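Section 4: Getting the table ready

Right, you've got the legs on and the top bolted down, so now comes the bit I like best (and the bit I rushed the first time, to my regret). These steps are for the white Brondura top. If yours is the older Skeston one with the raised lip, skip to Section 5, as the cleaning is different.

1. Take everything off the top. Mugs, tape measure, the allen key you've been hunting for, the lot. I pile mine on a chair.

2. Wipe it over with a damp cloth and a small drop of washing-up liquid. Go end to end, then go again with clean water. Don't be tempted by anything gritty, it leaves shiny patches in the matte finish and they never come out. Ask me how I know!

3. Dry it with an old tea towel. Any streaks you leave now will still be there tomorrow, looking at you.

4. Check it's level. Put the spirit level along the long side, then the short side, and turn the feet until the bubble behaves. Two full turns is plenty for most floors. If you need more than that, use the packing pads from bag 657.

Caution: get the weight off a foot before you turn it. I lifted a corner with my knee and had a bruise for a week.

5. Crouch down and look along the surface with the light on the far side. Crumbs, hairs and bits of packing show up much better from low down.

6. Set out only what you need for the job in hand. The top is 1080 mm long, and it fills up faster than you'd think.

Note: a white top picks up a bit of colour from the room, so a faint grey-green look under some lamps is fine and doesn't mean it needs another wash. Soft shadows can look like smudges too. Move the lamp before you reach for the cloth.

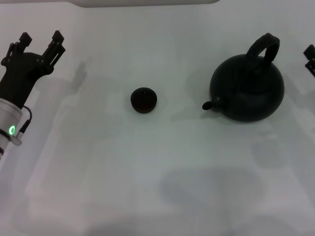

Mathur Workshop Furniture Team

Most of the surface stays clear when I'm working, and I'd say aim for the same. Anything you aren't using goes back on the shelf.

7. Last job: write the date you finished on the card marked 3219 and tape it to the underside. You'll want it if you ever order spare feet from Kokberg, and crawling about with a torch later is no fun at all.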